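Zabala Museum to Open June Exhibition on a Mutiny Fought Mostly Over Soup

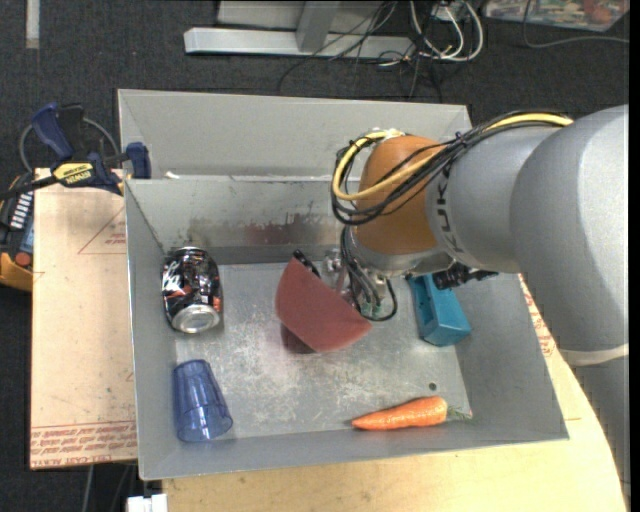
The Zabala Museum of Military History will open "The Grotent Refusal" in June, an exhibition on a garrison that stopped taking orders for three days and then, having made its point, started again. The fort at Grotent held 100 men, a colonel nobody liked, and a kitchen that served turnip broth twice a day in the third winter of the siege. Very little that a soldier threw away was thought worth keeping until recently, and visitors who would walk past a crushed drink can lying on its side will be asked to spend some time with its ancestors: ration tins, most of them flattened, several dented in ways that suggest strong feelings.

The exhibition draws on 2,982 pages of letters, punishment books and supply accounts from the regional archive in Zistinow, where they had been filed under "Vegetables."

"The official report gives the mutiny one sentence and the colonel's horse four," said curator Hannelore Prantl. "We have tried to adjust the balance. The horse still gets a display case."

Among the papers is the diary of a corporal, translated for the first time by Ngan-ling Yu. He records that the men sat down in the yard at dawn, declined to move, and were joined by the officer sent to arrest them — he had not had breakfast either. By the third evening the colonel had agreed to onions. The corporal lost his stripes, got them back by spring, and complained about both decisions.

A companion book by Rowena Samonte, "Sitting Down at Grotent," will be published by Ostetti to coincide with the opening. It runs to considerably more than one sentence.

Soo-ah Cheon, director of the museum, will lead an evening tour at 6 p.m. on the opening day. The museum café will serve turnip broth from the garrison's own recipe. It will also serve other things.

Admission is free for children, serving soldiers and veterans. Press inquiries and requests for review copies should go to Elli Honkanen at the museum's front office.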